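Chapter 8
Folding What Won't Hold Still: T-Shirts, Sweatshirts and Other Soft Heaps

By Tavion Delacroix

I have been teaching people how to run a laundry room for 16 years, and I still start this chapter with the same confession. I hated folding. My mother ironed pillowcases and folded dish towels into thirds, and I was the kid who shoved everything into the bottom drawer and leaned on it until it closed. When I got my first job, in the back room of a small guesthouse laundry called Fellberg, my supervisor watched me fold one T-shirt, took it out of my hands, shook it out and gave it back to me. Then she watched me do it again. We went on like that until lunch.

So if you're coming into this chapter thinking you already know how to fold a shirt, fine, maybe you do. Stay with me for a few pages anyway. You've spent the last two chapters on sheets and towels, and those are friendly things to work with. A towel is a rectangle. It has four corners and they're all in the place you'd expect, and even when it comes out of the basket in a twist you can find one corner, run your hand along the edge, and there's the next one. A shirt has sleeves and a neck opening, and it's two layers that like to slide over each other, and when you drop it on the table it makes a lump with no obvious way in. (Sweatshirts are the same problem with more lump.)

What you'll learn in this chapter

By the end you should be able to pick a garment out of a pile and open it flat, square it up, fold it to a size somebody else has chosen, and put it on a stack so the stack doesn't lean. We'll also talk about lint, dark colors, and what to do with the shirt that comes back from the dryer a different shape from the one you put in. You'll need a clear table, a few shirts of your own and a bin to work out of. I like a plastic bin with firm sides. Baskets are prettier but the handles catch on things, and I've pulled threads out of more than one good knit that way.

A few words we'll use

The body is the big panel between the armholes, front and back together. The hem is the finished edge at the bottom. The shoulder points are the two spots where the top of the sleeve meets the top of the body, and they matter more than anything else in the chapter, so go find them on the shirt you're wearing right now. Go on, I'll wait! The fall is what I call the part of the cloth that hangs down when you lift it by one spot. You won't find that word used this way in other books, I got it from the old Fellberg crew, but it's handy and I can't teach without it.

A folded piece has a closed edge, where the cloth bends around, and an open edge, where you can see the layers. Shelves get the closed edge facing out. If you remember the chapter on linens you'll know I feel strongly about this.

The pick-up

Most people grab. They reach into the bin, close a fist on whatever's on top and haul it up, and then they spend the next while turning the thing around looking for the neck. I did it for years. A fistful of cloth gives you a knot of wrinkles in the middle and no information at all.

Try a pinch. Thumb and first finger, close to an edge if you can see an edge, and lift slowly. The fall will start to straighten out under its own weight, and while it's doing that you look at it. Is there a long straight line on one side? You may have the hem. Is there something thick and rolled? That could be the neckband. Does a flap swing out to the side? Sleeve, probably. You'll be wrong a lot in the beginning and it doesn't matter, put it down and pinch somewhere else.

How far in you pinch makes a difference too. Right at the edge, you can lose one of the layers, and up comes the front of the shirt with the back staying in the bin. Too deep and you gather a fat pleat that you'll be smoothing out later. I aim for the width of my fingertip. Students with long nails have to flatten their fingers a bit, and students with big hands (me) have to be patient.

The spread

Once you've got one good spot, lay the garment down and find a second spot across from it. Then pull the two apart, gently, until the cloth between them is straight. It should be taut without being stretched. Jersey will let you pull it far past its real size and it'll look lovely and flat, and then you let go and it creeps back and your fold is crooked. Cotton knits are the worst for it. At De Smet, where I worked after Fellberg, we had a rule that you let go completely and looked at the shirt before you made the first fold. It felt like a waste of time on a busy morning and I still do it at home.

If the piece is in a real heap, don't try to solve it all at once. Get one piece of it out and leave the rest where it is. Draw that piece away from the pile and the pile will loosen, and you'll usually see the next place to take hold.

The square

With the garment flat, you fold in the sides and sleeves and bring the hem up toward the shoulders. The step-by-step for that starts in the next section and I don't want to repeat it. What I want you to look for now is the result: two side edges that run the same direction, a top edge that's straight, and a bottom edge where the layers sit on top of one another. When you've got that, hold the two upper corners and give the piece a small settle against the table. That's the moment to fix it. After it goes on the stack, you won't.

The main cloth in the four views that follow runs from a grayish teal to a very dark black, and the darkest is the kind that gives beginners the most trouble.
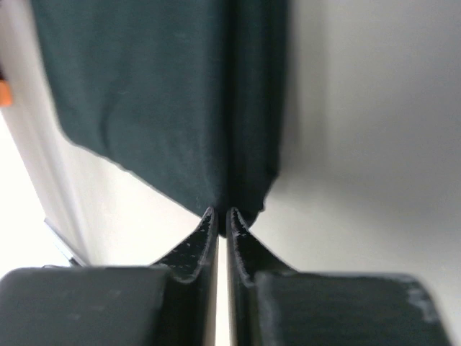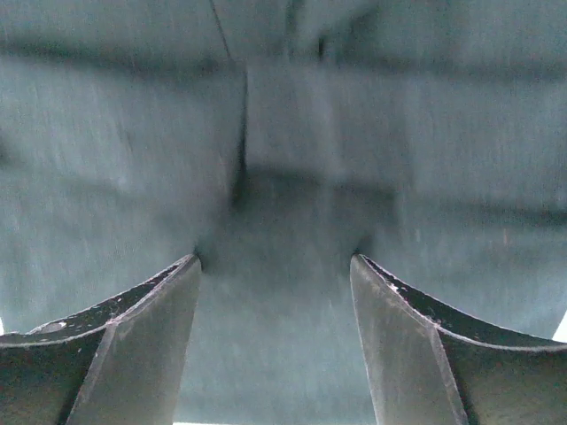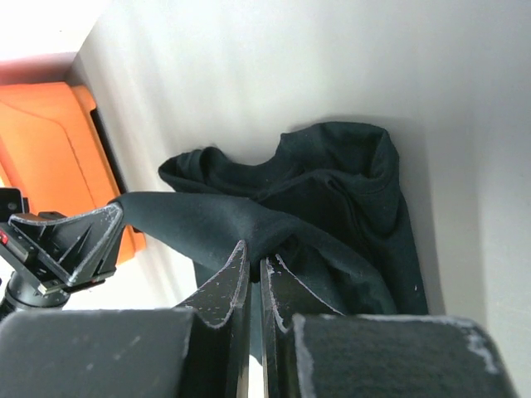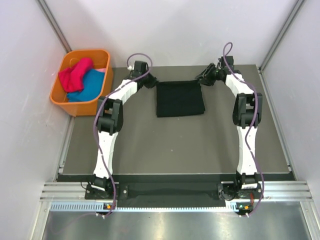
Dark knits deserve their own warning before you start practicing. They hide their seams and they hide their folds, so your eyes are less help than you'd like and your fingers have to do more. They show every scrap of lint, too. Look at the bunched-up heap against the white wall in the third view, with the light specks scattered over it, and then at how the creases in the same heap turn into deep shadow. On a white shirt you'd read those creases in a second. With the folded black piece in the fourth, the thin layers along the bottom edge are a better clue than anything on the plain surface, and you'll notice the right side still slants out toward the lower corner. I'd open up the last fold and do it again, though I've had students argue that it would pass. (On a home shelf, sure. In my laundry room, no.)

My advice is to fold darks on a pale table if you own one, and to move your lamp so the light comes in low from the side. Overhead light flattens everything. At Dreka, a little uniform service where I filled in one May, they did all the navy work at the end of the bench by the window, and the lightest things went down to the gloomy end where it didn't matter. I copied that layout the minute I had a room of my own.

About lint: take it off before you fold. A roller works, so does a damp hand, and for heavy sweatshirts I use a brush and go in one direction from the neck to the hem. If you fold first and roll after, you'll clean the outside nicely and whoever opens the shirt gets the rest of it down the front.

Getting your folds the same size

A stack leans when the pieces in it are different widths. You can buy a folding board, and I've used them, but I think you learn more by marking your table. Put down 2 strips of tape as far apart as you want your finished shirt to be wide, and bring each side in until it lines up with its strip. My own strips are 23 centimeters apart because that's what fit the shelves in the room where I taught my first class, and I've never gotten used to anything else. Measure your shelf. If you're folding for the Fuvus wire cubes that a lot of student apartments seem to have, go narrower than you think, as the front lip takes up some of the opening.

Children's shirts are too small for the tape and you'll have to do them by eye. Very large sweatshirts will come out thick, and for those I fold the sleeves straight down along the body so they don't cross in the middle and make a hump.

Before you go on

Take one dark T-shirt and one sweatshirt and drop them both in your bin. Mix them up well. Pull the T-shirt out with a pinch, open it, and fold it any way you like. Write down where your first pinch landed and whether it helped. Do the same with the sweatshirt. Keep the notes, you'll want them for the exercise at the end of the chapter, where we go through the whole bin with the shirts turned inside out.

Then leave both pieces folded on the table overnight and look at the edges in the morning. Section 8.1 begins with the shoulder points, so have the T-shirt ready.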